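# Everything on the Bed: notes for the January talk

Slot is 30 minutes. Skip the bio, Corina will have read it out already and made it sound better.

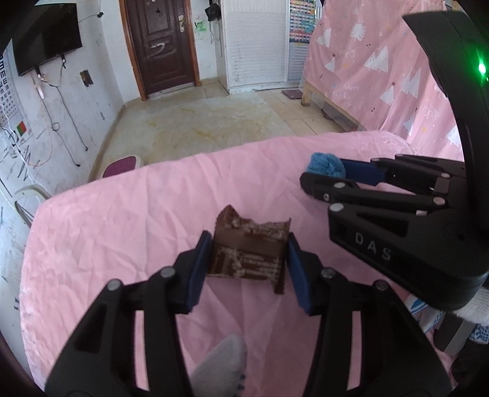

## Opening (5 min)

- Wait for people to find the snack. Someone always says "is that chocolate?" I don't know. It's in a brown wrapper, so opinions will differ.
- Ask who has a surface at home like this one. Pink cloth optional. Hands up. Keep mine up longest.
- Sock-ish gray thing near the bottom: let them argue. Fuzzy blue ball: same.
- Main point: a snack and a fuzzy ball have no business together, and every house I've been in has a spot where they meet.

## The sorting bit (12 min)

- One thing at a time. Pick it up, say where it lives, put it there. If you can't say where it lives, that's the real problem and a bigger basket won't fix it. (I own 41 baskets. Pause for Lucian to laugh.)
- Food leaves the bedroom first. Mattes will object from the third row. He objected last year, with crumbs.
- Soft toys and anything fuzzy: one bin, no lid. Lids are where tidying goes to die.
- Single socks get until the end of the month. I used to say a week, but Milagros found a match on day nine and has been unbearable since.
- Smooth the cloth last. Smoothing it first feels wonderful and you'll do it again in ten minutes.

## If it's going badly

Tell the Vidal story: I paid for their label maker, labeled every drawer, then lost the label maker. It was in a drawer. Don't say which one, they'll ask.

## Close

- Homework: one surface, tonight, before bed. You'll need the bed anyway.
- Handouts by the door. Aurel printed 2,000, for a room that seats rather fewer. Take several.
- Questions. Repeat them into the mic this time.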